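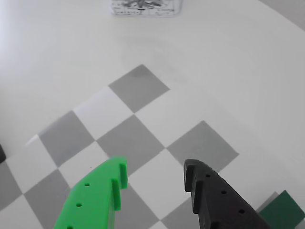

Grey and white checks on a white tabletop.

Checks are back, says Ultoditz, and this time they go up to a size 32

The clothing catalogue Ultoditz has put out its spring book early, and anyone who gave away their checked trousers the last time they went out of fashion may want to sit down before opening it. There are checked coats, checked pinafores, a checked raincoat with a checked hood, and on the inside back cover a checked umbrella, presumably so that the hood doesn't feel left out.

The book went out to customers in November 2025, though most of what's in it can't be ordered until February. Ultoditz calls this a "long look". Shoppers who remember ringing up for a cardigan and being told to try again after the winter may have other names for it.

The new range is called Petek and runs from size 10 to 32, with every style made in every size. That last bit is worth a small cheer. The previous book had a habit of offering the nice dress up to a 22 and, beyond that, something in navy with an elasticated waist and a brooch.

"We had letters," said Vesela Pavlović, who buys womenswear for the catalogue. "Some of them were quite long. One customer cut out the navy page and sent it back to us with corrections."

Petek also brings pockets, in places where a hand might reasonably go. The skirts have 2 each and the long coat has 4, one of them on the inside and deep enough, the catalogue says, for a paperback. It doesn't say which paperback.

The print run is 700 pages shorter than it used to be, if you add up all the books Ultoditz once sent in a year, and the company would clearly like people to use the website instead. It tried dropping paper altogether a while back. Orders for slippers fell off a cliff, and the paper book returned the following season with a cheerful note on page one that made no mention of having been away.

Damir Kovačević, who looks after customer accounts, said 3000 households had asked to be put back on the postal list since then. "They like to fold the corners down," he said. "You can't fold down the corner of a phone. Well, you can now, but they cost a fortune."

Shoe lovers get a new line of wide-fitting boots under the Allo name, in black, brown and a colour listed as "wet biscuit". Menswear gets what menswear usually gets: the same jumper, photographed next to a different gate.

Those paying by instalments should look at the terms at the back before falling for the long coat. Delivery is free on a first order only, returns have to be posted within the period printed on the slip, and the umbrella is left out of the spring discount. So is everything marked Prastura, the catalogue's dearer label, which takes up the middle of the book and contains, at last, something plain.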